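Speaker notes - "Small things that stand on a table"
Evening talk for the Setiawan home goods group, May
Length: 28 minutes, then questions

Slide 1. Title
Good evening and thank you for coming on a Saturday. I will speak slowly, and please stop me if a word is not clear. My subject tonight is the mug tree, and a little bit also the bowls and cups that live next to it. I know it sounds like a very small subject. I have worked with it for 5 years at Kuvard and I still find new questions in it.

(Wait for people to sit. Drink water.)

Slide 2. Where we started
Our first stand was called Talitz. It was a straight pole on a round foot. We sold some 1,000 pieces and then the letters came. Customers wrote that it falls when all the mugs hang on one side. They were right. I hung four heavy mugs on one side in my own kitchen and I lost two of them.

Slide 3. The foot
So for a new stand, look first at the foot. A round foot gives the same support in every direction, but a kitchen counter is narrow and people push the stand to the wall. A longer foot can use this place better. It also gives you a free area where a small thing can stand - a bowl for sugar, or for tea bags, or for rings when you wash the dishes.

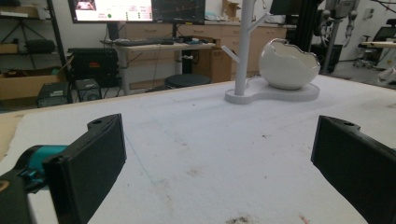

White mug tree with a two-lobed foot, and the eggshell-shaped bowl on the right lobe.

Slide 4. The bowl
I like very much to talk about this bowl. The rim is jagged, like when you open an egg at breakfast. In our shop in Flirnar people take it in the hand before they look at anything else. Some ask if it is broken. I tell them to pass one finger over the rim, and then they smile.

White next to white is a question of taste. The bowl is glossy, so it catches the light and you still see its form. My wife says that a blue one would be better. I leave this to you.

(If there is time: ask who has a mug tree at home, and who uses it for mugs.)

Slide 5. The branches
The branches go up at an angle, so the handle slides down toward the pole and stays. If the angle is too flat, the mug can jump off when somebody closes a drawer hard. Start with the low branch when you load it, and change sides each time.

Slide 6. Questions
Leave the slide with the stand on the screen. Price list is on the table near the door. Samples go back in the box before 9 p.m.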